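Student Projects > Robotics > Kit Reviews

Is the Stollard two-arm kit worth it for cloth work?

Our project was supposed to be simple. The department had money for one kit and we were asked to say whether the Stollard kit should be bought for the second-year lab. The Dillham brochure (Dillham is the seller, Stollard the maker) says it can be "folding towels by lunchtime." We started at 9 a.m. and we were not folding towels by lunchtime.

To be fair, the arms went together well. The joints are labeled, the screws fit, and the cables are long enough if you route them the way the manual shows on the second try. What the brochure skips is everything between bolting it down and getting any use out of it. Calibration has to be redone each time the power is cut, and the setup software gave us error 2512 so often that we wrote the fix on the whiteboard.
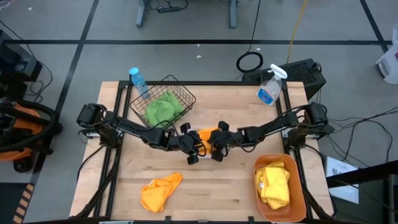 Cloth is a hard test for any pair of arms, and we picked it because Dillham picked it. A block stays the same shape when you squeeze it. A cloth bunches up, hides its own corners, and slides out of a grip that looked fine a second ago. The kit comes with a ready-made cloth routine, which we ran 200 times without changing any settings. Handing a cloth from one gripper to the other was the weak spot. When one arm was slightly off, the other closed on nothing and the program carried on as if all was well. There is no sensing in the fingers to tell it otherwise — we checked, and it is a paid add-on.

Dillham also claims the grippers are good for 1000 hours. We had the kit for part of November, so we can't confirm or deny that. We asked what the number was based on and got the brochure again.

Support was mixed. The Chaiyaporn user forum answered faster than the company did, and the answers were better.

Our recommendation is to wait. The hardware is decent and a patient class could learn a lot from it, but the price assumes software that isn't finished. If the lab does buy one, get the finger sensors in the same order and leave 2 weeks for setup.

Related reports
Giltbridge starter arm: second look
Cable routing on small robot arms
Picking a gripper for soft items

Contact the project office | Back to top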